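How I keep books and papers dry in a damp apartment
By Khadija Erraji
2022-10-31

When the heating season starts, many people ask me the same thing: why do my books smell like a cellar? I live on the ground floor of an old house near the river, and I have had this problem for all my years here. I am not a librarian, only a person with too many books, but I learned some things and I write them down.

First, measure the air. A small hygrometer is cheap and you need only one. Put it on the shelf between the books, not in the middle of the room, because the numbers are often different. In my bedroom the table showed 50 percent and the corner behind the bookcase showed 68. Between 40 and 55 percent is good for paper. If it stays over 60 for many days, mold can begin.

Second, move the bookcase away from the outside wall. Two inches is enough, but it must be two inches everywhere, also at the bottom where the baseboard is. I glued small pieces of felt on wood blocks and put them behind the case, so it cannot slide back when somebody leans on it. The felt is from Feltex, it comes in a roll and the glue on it is weak, so I use wood glue also. If your bookcase has a closed back panel, drill some holes in it, low and high. The air goes in at the bottom and goes out at the top.

Third, do not fill the shelf completely. You should be able to take one book out with two fingers at the middle of the spine, without pulling the top edge. When the books are pressed hard together, the covers rub and the damp stays inside.

For drying the air in a closed cabinet I use silica gel, the kind which changes color. I put 200 grams in a cotton bag for each cabinet of normal size. When the color has changed, I pour it on a baking sheet and leave it in the oven at low heat, following what is written on the package, until the color comes back. Let it cool in a closed jar, or it will take water from the kitchen air again and your work was for nothing. Do not use rice. I tried rice for one winter and the moths came.

What about a book which is already damp? Do not put it on the radiator. The cover dries faster than the pages and it bends like a roof tile. Stand the book on its end, open it like a fan, and let a small ventilator blow past it, not directly on it. Turn it upside down every few hours. If the pages are shiny, as in art books, put wax paper between them before they dry, otherwise they will stick and you cannot open them again.

Now about storing the big ones. Thick books and flat boxes can stand upright if they have support on both sides.

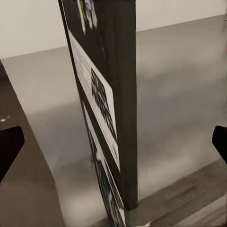

A very heavy book, for example an atlas, is better lying flat, because the pages pull down from the spine with their own weight. I put at most three in one pile, the biggest at the bottom. My Ramanauskas dictionary has 956 pages and it stood alone for years at the end of a row. The spine became loose and I had to repair it in June with bookbinding glue and a strip of cloth.

If you need bookends, choose the ones with a long foot that goes under the books. The Nurkel ones I have are metal and they are thin, but they do not move. Light plastic ones slide, and then the whole row leans. A row that leans for one year will stay crooked also when you make it straight.

For loose papers, use boxes of acid-free cardboard and do not close them with tape. Plastic boxes with a tight lid are good only if the paper was fully dry when you closed it. I write the contents on the short side with a soft pencil, because ink from my pen went brown and spread.

Dust the top edges two times per year with a dry brush, from the spine to the outside, holding the book closed. I do not use any spray. A neighbor gave me Grenura wood cleaner for the shelves and it is fine for the wood, but wait one full day before you put the books back.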